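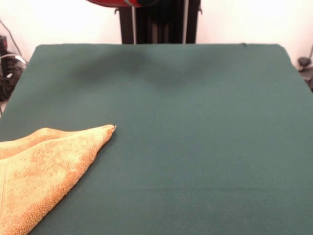

Felt-topped table with terry towel, Grodside

Cledholm Linen Services: Towel Folder, casual

Two positions are open at the Grodside site, finishing section. Duties: fold terry-cloth towels to the Pandilia fold standard, check hems and loops for pulls, and stack by colour and size. Work is done standing at a flat, felt-covered table.

Target output is 500 pieces per shift after training, rising to nearly 800 in the July peak. Previous laundry or hotel linen experience is preferred. Own enclosed shoes required; aprons supplied.

Apply in writing to Ruba Salameh, Finishing Supervisor, with your availability and one referee. Applications close 18th October.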